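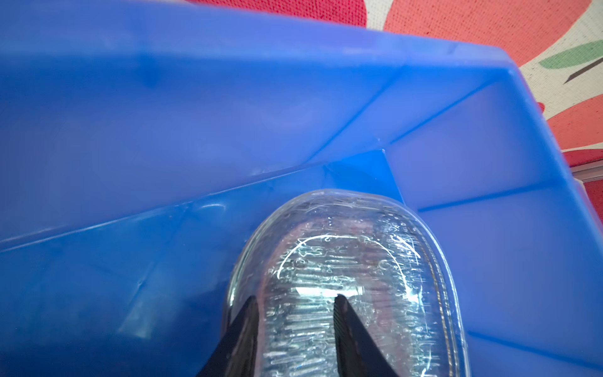

Archaeology in the News: How to Read a Find
Handout 4: Dates, counts and the word "oldest"
Course leader: Maribel Restrepo
Revised April 27, 2019

Last session ended in an argument about the Llanos burial mound, so I'm starting there. Several of you felt I was being unfair to the excavators. Maybe I was. I still don't think the headline claim holds up, and I want to go through why in more detail than we had time for.

The claim, as printed in the Nenmont newsletter, is that the mound is 3,524 years old. Read that number again. Not a range, not a century, a single year. Organic remains from a context like this one are usually dated by radiocarbon, and radiocarbon does not give you a single year. It gives you a measurement with an error attached, which then has to be calibrated against tree-ring and other records, and what comes out is a spread of possible calendar dates with some stretches more likely than others. Somebody took the middle of that spread and dropped the rest. By the time the story had been copied a few times, the middle had become the age.

The short technical report by Walter Chávez, which is in your reader, is much more careful. He gives the date as a range and says plainly that the sample was charcoal. He does not say the mound is the oldest anything.

The charcoal problem

Charcoal dates the death of the wood, ring by ring. If the people at Llanos burned a beam from an old building, or the heart of a very old tree, the date will come out earlier than the fire. This is called the old wood effect and it has been known for decades. Short-lived material (seeds, twigs, annual plants) is much safer. When you read a report, look for what was dated before you look at the date. If the article doesn't tell you, assume it was charcoal until you find out otherwise.

You also need to know where the sample came from. Charcoal sitting in the fill of a pit might have washed in from somewhere else. The Llanos sample came from "the lower fill," and I have read that page several times without finding out how far above the floor it was. Orlando Chambi asked about this at the public talk in March and was told the section drawing was still being inked. It may be perfectly fine. We haven't seen it.

One date or several

A single date is a hint. Three that agree, from different materials in a sensible order of layers, begin to be evidence. If four samples were run and only one is reported, ask what happened to the others. There can be good reasons for leaving one out, such as contamination or too little carbon, but the reasons should be written down along with the rejected result.

The Kostadari sherds

The second reading is the pottery article. It says that 3,000 sherds were recovered in one season and that this shows a "thriving town." I have a few objections.

A sherd is a piece of a pot. One large storage jar can break into a great many pieces, and a trampled one into many more. Counting pieces tells you something about breakage. To get closer to the number of vessels, specialists weigh the pottery, or count rims and bases, or estimate how much of each rim survives and add the fractions together. None of these is perfect. All of them are better than a raw count, and the article gives only the raw count.

Then there is the question of how the soil was handled. If one trench was sieved and the next was dug by shovel and eye, the sieved trench will look richer. Maritza Ñahui's field notes, the two pages I handed out separately, say that sieving began partway through the season. The article compares early and late trenches as if nothing had changed. I don't see how that comparison can be used.

Last, what was kept? Many projects record plain body sherds and put them back in the ground, keeping decorated pieces and rims. If later writers work from the stored collection alone, the site will seem to have had an unusual taste for decoration. Ask for the discard policy. If there wasn't one, that is worth knowing too.

"Oldest," "largest," "first"

Treat these as claims about our knowledge, with the word "known" restored. The oldest known kiln in a valley where two sites have been dug is not much of a title. The Itusbridge kiln was announced this way, and the same announcement mentions near the end that the valley survey covered 34 fields, most of them walked once, in spring, with crops already up. You can't see much under barley.

I'm also wary of "ritual." It is a fair word when there is an argument behind it. Often there isn't, and it only means that the object has no obvious use and the writer was out of space. The Itusbridge report calls a row of upturned bowls ritual. Duván Correa has suggested they were left to dry. I'm not convinced by him either, though at least his idea could be tested: unfired or half-fired bowls look different in section from finished ones, and the report could have told us which these were.

Where I might be wrong

Press pieces are written quickly and cut by people who weren't at the dig. An excavator may have said everything right and been trimmed. So blame the sentence on the page before you blame the person. And caution can turn lazy. Saying "we can't be sure" about everything takes no skill at all. If you think a date is weak, say which part is weak and what would fix it. For Llanos, I'd want two more dates on seeds from the floor itself and a published section. If those agreed with the charcoal, I would drop my objection.

Reading for next session

Chávez, technical report, the sampling section and the table of results. Skip the history of the region; it repeats the newsletter.
Ñahui, field notes, both pages. The handwriting improves on the second.
Kostadari pottery article, page 44 onward. Look hard at the bar chart and find out what the left-hand axis is measuring.

Written work

Choose one news story about an excavation from the past year. In two pages, set out the following.

What exactly is being claimed, in your own words.
What was dated or counted, and by what method.
What the story leaves out that the original report includes. You will need to find the report. If there is no report, say so and explain how far you're willing to trust the story without one.
One result that would change your mind.

Please don't pick Llanos, we've done Llanos. Papers without a source for the original report will be handed back unread, unless you've explained that none exists. Bring a printed copy of the news story, as links tend to be dead by the time I get to them.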